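Two controllers, one toilet tank: what came out of our gripper trials
By Vasanthi Kulkarni
8/31/21

I've been promising an update on the Verneo trials since January, and every time I sat down to write it somebody changed a setting and I had to wait for new numbers. Well, the numbers are in! We spent the summer comparing two controllers on the same arm with the same gripper, all in simulation, and as of this morning we have a winner for the first round. Sort of. Let me explain.

For anyone new to the newsletter, Verneo is our project on tidying up in small, awkward rooms, and bathrooms are about as awkward as it gets. Kitchens get all the attention in this field (so many mugs, so many bowls), and I love a good mug as much as anyone, but the folks who write to us asking for help at home keep bringing up the bathroom. Things pile up on whatever flat surface is nearby, and in a lot of homes that means the lid of the toilet tank. So that's our test bench. I now have very strong opinions about toilet tank lids, which isn't something I expected to say at this point in my career.

The arm is a simulated Franka with a plain two-finger gripper. No suction, no fancy soft fingers, nothing we'd have to explain to a visitor for ten minutes. The job is to pick one item out of a cluttered lid and leave the rest alone, and the item I lose sleep over is the dentures.

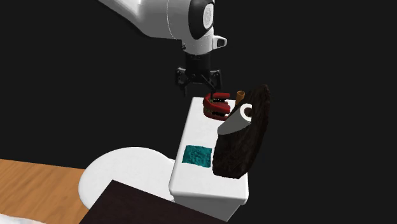
The gripper at the dentures on the tank lid, with the teal square at the near side. Simulation render: Verneo project

Why dentures? Well, partly because people really do leave them in odd places, and partly because they're a horrible shape for a parallel gripper. They curve, they have a gap between the two halves, and there's hardly a pair of flat sides to squeeze. A toilet paper roll is forgiving by comparison. You can come in a little crooked on a roll and still walk away with it. Come in crooked on the dentures and you're chasing them across the lid.

So, the two controllers. The first is the one we've been calling Kurup, which plans the whole reach up front, checks it against everything it knows is on the lid, and then follows the plan all the way down. The second is Brukia, which makes a much looser plan and keeps correcting itself the whole way, right up to the moment the fingers close. Kurup is older and calmer. Brukia is newer and, in the early days, had a nervous wobble near the target that made all of us lean back from our screens.

We gave each controller 2000 tries. Same items, shuffled around between tries, and the same limit on how long it could take. A try counted only if the item came up off the lid and stayed in the fingers, and nothing else went over the edge. That last part is the killer. I'd say most of our arguments this summer were over what should count as knocking something off (if it tips but stays on the lid, is that fine? We decided yes, and I still think we're being generous).

Brukia finished with 1657 good tries out of 2000. Kurup came in behind it, and I'm holding back the exact figure until we rerun a batch where we found a wrong speed setting. The gap was wide enough that I don't expect the order to change, but I've been burned before, so I'm going to be boring about it and wait.

What surprised me was where the difference showed up. On the simple stuff, the two were so close that I couldn't have told you which was which from watching. With the tall items crowded in at the back of the lid, though, Kurup would find its careful plan and then have no room to fix a small mistake at the bottom. It would arrive a hair off, close the fingers anyway, and nudge whatever was next door. Brukia would arrive a hair off too, notice, and shift over. It looks fussy when you watch it, like someone trying to pick a grape out of a full bowl, but it works more often than it doesn't.

I asked Lakshmi Varma, who wrote most of Brukia's correction code, whether she felt like taking a victory lap.

"Not yet," she told me. "It's slower, and it's slower in exactly the cases where you'd want it to hurry up. If you watch it on the dentures you can see it dithering. I'd like to get rid of the dithering before I brag to anyone."

She's right about the speed. Kurup gets down to the lid and closes while Brukia is still making up its mind, and if all you ever wanted to pick up was a sponge on an open stretch of lid, I'd tell you to use Kurup and go home early. There's even a camp in our group that wants to glue them together, letting Kurup do the big swing over and Brukia take the last bit. I'm in that camp on most days.

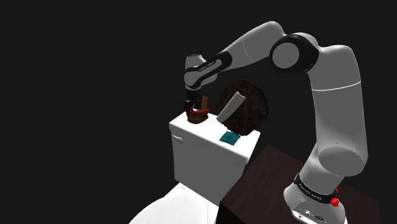
The other thing we fought over was where to put the base. It sounds dull, I know, but with an arm this long the base decides how the elbow folds, and how the elbow folds decides how much room the wrist has left when it gets to the far side of the lid. We had a long stretch where I was sure Brukia was bad at reaching across, and I wrote a rather cross email saying so. Then Lakshmi shifted the starting pose of the arm, left the controller alone, and a lot of the trouble went away. I have since apologized for the email.

We did the same check for Kurup, to be fair to it, and it also got better, just not by as much. So if you're setting up a comparison like this at your own place, please try more than one starting pose before you blame the code. I wish I'd done it in the spring.

The fingers themselves were the same for both controllers, and that was on purpose. Our friends at Etex have been after us to try a wider set with a softer pad, and I'm really looking forward to it, but mixing new fingers into a controller test would have left us with a pile of results we couldn't untangle. The fingers get their own round next. We'll run a shorter set of 500 tries per controller with the Etex shape, and I'm told the model files are ready to go as soon as we clear the queue.

A few people have asked me whether any of this holds up on a real arm, and the fair answer is that I don't know. Simulated friction is kind to you in some ways and mean in others, and a slick set of dentures is going to be its own adventure. We're still hunting for a spare toilet we can put in the lab (if you have one, clean, please, you know where to find me). Until then I'm treating the scores as a way to compare one controller against the other, and I'd ask you to read them the same way.

The Kurup rerun started this afternoon and should finish overnight. I'll post the corrected figure as soon as Lakshmi and I have both looked at it, along with clips of the worst misses from each side. Brukia has a truly spectacular one with the toilet paper roll.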